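Chapter 7
Cloth in the Home

Most of us are wrapped in cloth before we are an hour old, and we hardly give it a thought after that! In this chapter we'll follow Katia Marchetti, a weaver of many years, from the field to the finished bedsheet (with a stop or two on the way - she does love a detour).
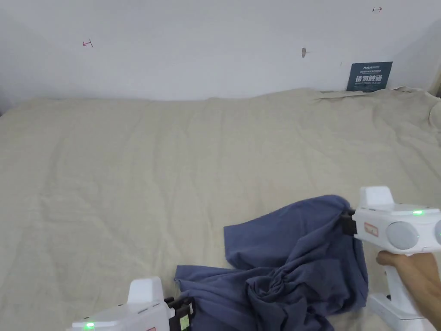 7.1 Warp and weft

Every woven cloth begins with 2 sets of threads. The warp runs lengthways, and the weft goes over and under it.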